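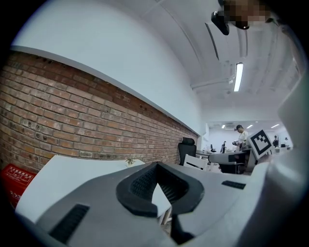
Rekha Kaimal wondered, before anything else, whether the rubber on the pads had been cleaned at all, as the moulding leaves a greasy film and it's the first thing she would check on any hand-held gripper. Fair point, and yes, I wiped both down with soapy water, so please read on with that in mind!

I'm building a pair of hand-held grippers in our shared workshop, going by the Skendel plans with a few changes of my own (mostly to the handle, my hands are on the small side). The bodies went together nicely in January. The trouble is with the fingers. They close well enough on a mug or a box, but anything thin, like a pencil or a teaspoon, rolls out as soon as I lift. I've tried a stronger spring and it only made my thumb ache. Should I be changing the pads, or is it the linkage?

Posted by morka_bench, 20 Feb 2021

2 replies

Martim Bettencourt
Hello, and well done for getting this far, it's a lovely thing to build and a maddening one to finish. I'd leave the spring alone and look at how the fingers meet. On mine the tips touched first and the rest stayed open, so a pencil had only a tiny patch holding it. Put a strip of paper between the pads, close them gently and pull. If it slides out near the root but holds at the tip, you have the same fault.

What I did, taking an evening over it with plenty of tea:

1. Take the pads off and close the bare fingers. If they don't meet evenly, slacken the 4 pivot screws, line things up and nip them again, a little at a time.

2. Refit the pads with the textured side inwards and try the paper again, at the tip, the middle and the root.
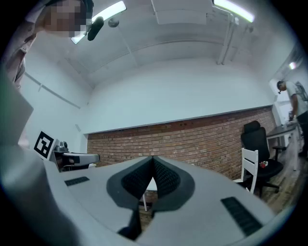
3. Still slipping? Put a 3 mm foam layer behind each pad. It lets the rubber give a bit and wrap round the pencil (I used an offcut from an old camping mat and it has lasted very well).

Do write back and tell us how you get on, I'd love to know.

kravets_shed
had this, bought new pads from Prorkeo, fixed. didn't bother with the foam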